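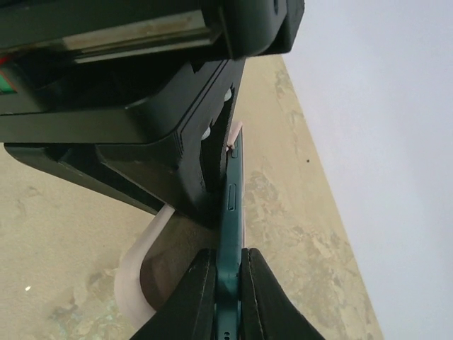

Tips > Around the House > Game Room

Search tips and how-tos Go

August
By Urbańczyk

Keeping Game Controllers and Consoles Clean

Switch the console off at the wall before you start and let it cool down. Take the controllers off their chargers too.

Wipe controllers with a microfiber cloth that is barely damp. For the seam where the two halves of the shell meet, run a wooden toothpick along the groove, then wipe again. Don't use a metal pin, which scratches the plastic and can slip under a trigger.

Sticky buttons usually mean soda. Put a little isopropyl alcohol on a cotton swab and work it around the edge of the button, pressing the button as you go. Leave the controller for 3 hours before turning it on.

Dust the console vents with a soft paintbrush. A vacuum nozzle held right against the vent can spin the fan too fast. If the console sits in a closed cabinet, leave the door open while you play, or take the back panel off. Our Gratotwood cabinet had no gap at the rear, so I drilled three holes behind the shelf and the fan noise dropped.

Discs get wiped from the center straight out to the rim. Never go in circles. Store them upright in their cases, away from the radiator.

Headset pads that peel off can go in lukewarm water with a drop of dish soap. Squeeze them in a towel and dry them flat overnight. If the covering is flaking, buy new pads.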